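From: Wanda Pietrzak
To: Plindlow Menders list
Date: Sat 6 July
Subject: Re: Re: shrinking jumpers, help!

Seema Kandpal wrote:
> Has anyone rescued a wool jumper after a hot wash? Mine came out
> fit for a toddler. Someone in Stenodport told me hair conditioner
> works but I don't want to make it worse.

Hi Seema, oh no, poor jumper! I've done this more times than I'd like to admit (my brother's school one is the family legend). Conditioner does help a bit, if it's only shrunk and hasn't gone properly felted. Big dollop in lukewarm water, soak for half an hour, then squeeze it, don't wring! Roll it in a towel, lay it flat and ease it out a little at a time. Mine took 7 goes over a weekend and I got the sleeves back but never quite the body.

If you can't see the stitches any more I'd give up and cut it up for mittens. Felted wool doesn't fray, so you can be as slapdash as you like.
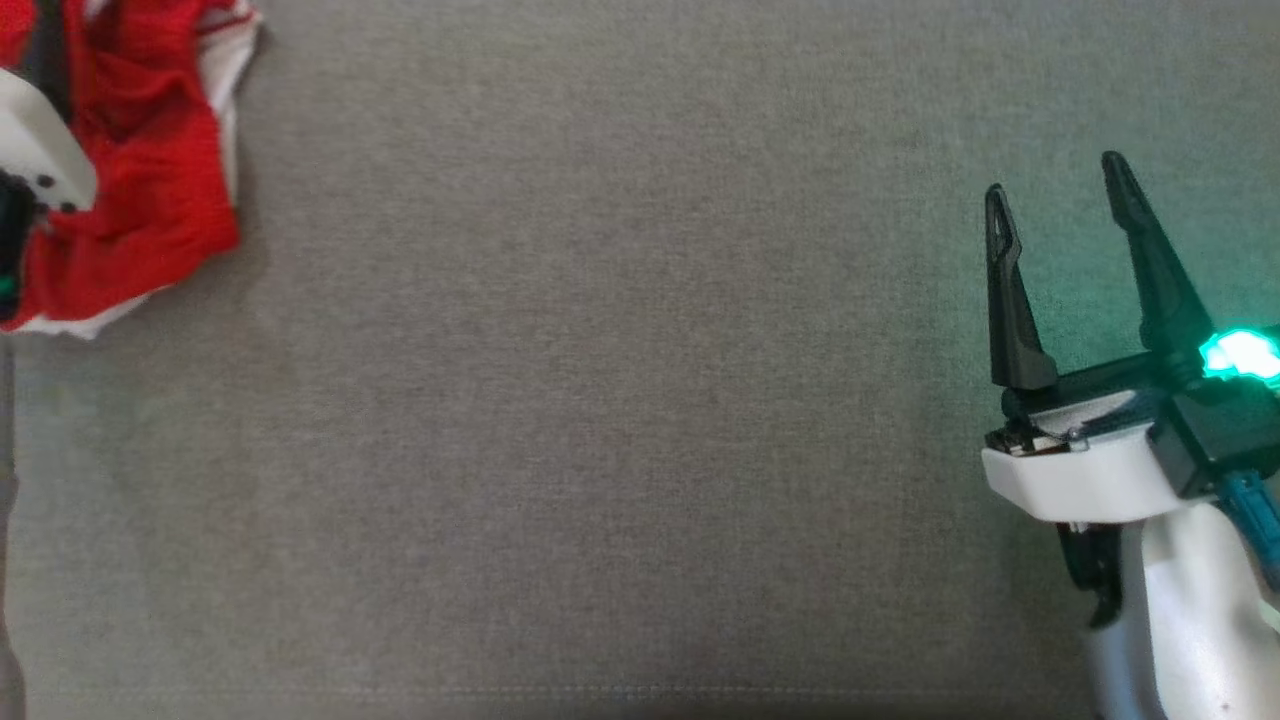

Photo: Plullwood Textile Library

Red knits are the ones I fuss over most, as I never trust the dye. Cold water, on their own, every time.

Is anybody going to the Sengar wool sale in November, by the way? I've got room for two in the car.

Wanda x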